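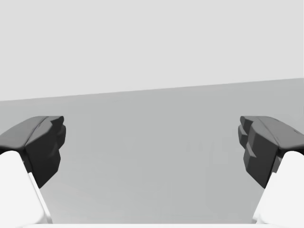

Figure 1. Rendered view between the two finger pads of the gripper.

3.2 Preparation of the chilli pastes

Dried red chillies were bought as a single lot from a spice wholesaler in Stirnstead and stored in sealed tins until use. Stalks were removed by hand. Seeds were kept in for the Nerkum recipe and shaken out for the Sutter recipe, following the two household methods recorded by Cardoso in the earlier survey. The chillies were soaked in warm water for 30 minutes, drained in a sieve and ground with shallots, garlic and salt. No shrimp paste was added at this stage.

Each paste was fried in groundnut oil over a low flame with constant stirring. Frying was stopped when the oil separated at the rim of the pan, a point judged by the same cook throughout. Palm sugar and tamarind water were then added and the paste was simmered until a spoon drawn across the pan left a clear track. Batches that caught on the base were discarded and are not included in the 521 jars reported below.

3.3 Tasting

Tasters were recruited in Usarside during January. They scored sweetness, heat, sourness and saltiness on a seven-point scale, with plain boiled rice and water between samples. Jars were coded and served in a different order to each taster. After incomplete sheets were removed, 2796 scores remained, of which 862 were for heat.

Heat scores were lower for the Sutter paste at both sittings, as expected from the removal of the seeds and the pith that came away with them. Sweetness scores differed little between recipes, although the Nerkum paste contained less sugar by weight. Several tasters wrote that the coarser texture of the Nerkum paste made it seem sharper. Texture was not scored, and this remark could not be tested with the present data. Sourness varied more between batches than between recipes, and the strength of the tamarind water is the most likely source.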